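Notebook, rotary table cell, Zisero line
June, page carried over from the last book

07:10. Picking up from the end of last shift. Table speed is back at the old setting after the trial at the higher one. The arm could keep up at the higher speed but the person at the bench could not, and the parts ended up going round twice. A second lap costs more than the faster table saves. Setting is written inside the lid of the cabinet in pencil so it doesn't get lost again.

Baseline for the record. Before the cell went in, the sort was done by one person standing at the table for a full shift, with a swap at lunch. Best manual batch we have on paper is 372 parts in a shift. That figure is from the Flastia job and should not be used for the Zisero parts, which are heavier and need turning over. I have seen it quoted in two places this month as if it covered both.

Current split of the work:
Arm picks from the table and presents the part.
Operator at the bench checks the face and edges and clears rejects.
Whoever is on materials keeps the bins stocked and takes full ones away.

On paper that is the same head count as before. In practice the standing job is gone and the bench job is a sitting one, and the two people who had been on wrist splints are both rostered on it. The complaint now is neck and eyes instead of wrists. Asked for the bench lamp to be changed to the diffuse type. No order number yet.

08:40. Finger pads. Grip on glossy parts is the weak point of the whole setup. On matte parts the current pads hold at low force with no trouble. On glossy plastic with a curved top, one finger lands on the flat of the base and the other lands on the curve, so the load is not square and the part wants to roll. Raising the force stops the roll but marks the softer colours.

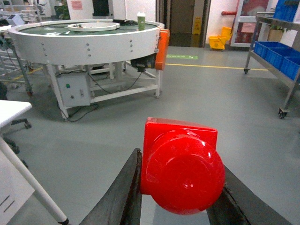 Tried approaching lower so both fingers land on the base. Works if the part is clear of the rim. Close to the rim the lower approach brings the fingers too near the bolts and the path planner backs off, so the pick is skipped and the part goes round. Set a keep-out band at the rim and let those parts be picked on the next lap if they have shifted inward. If they haven't, the bench gets a call light. This is the most common reason the operator has to get up at present.

Batch of 200 run with the new approach. 9 not picked on the first lap. All 9 were near the rim. No drops. Previous approach on the same mix had drops, but the count from that run was kept on a loose sheet and I can't find it, so no comparison is entered here.

10:15. Talked with the bench about the call light. Points raised, as noted at the time:

The light does not say which fault it is. A missed pick and a stopped table look the same from the chair.

People don't want to reach over the table while the arm is live, even with the slow mode on. Fair enough. The written procedure says stop the table first, then hold the arm, then reach. Two steps at two different places. In the old manual job there was one button and everyone knew where it was.

Nobody has been shown how to restart after a hold except the two who did the Economou training. Night shift has one of them, days has the other. When either is away the cell sits until somebody rings.

The last one is the real cost and it doesn't show in the pick figures. An hour waiting on a phone call is more than a week of missed picks. Requested a short session for all bench staff, restart only, no programming. Also requested that the stop and the hold be put on one pedestal beside the chair. Electrical say it can be done but want the risk assessment redone first.

13:30. Pay grade question came up again. The bench job is still classed as sorting. It now includes clearing faults, logging rejects on the tablet and deciding when to call maintenance. I have written up the task list as it is done now and passed it along. Not my decision but the list should be accurate.

Skikik quote for replacement pads arrived. Softer compound, thicker, same bolt pattern. Lead time is longer than I'd like. Ordering one set for trial before committing.

To do:
Separate call light colours for missed pick and table stop.
Change pads when the trial set comes in, log force setting before and after.
Rerun the 200 batch with the same part mix. Write the drops in this book.
Move the Flastia baseline to its own page and label it.
Chase the lamp.

15:50. Table stopped once, cause was a part on its side against the sensor. Cleared by the bench, restarted by phone.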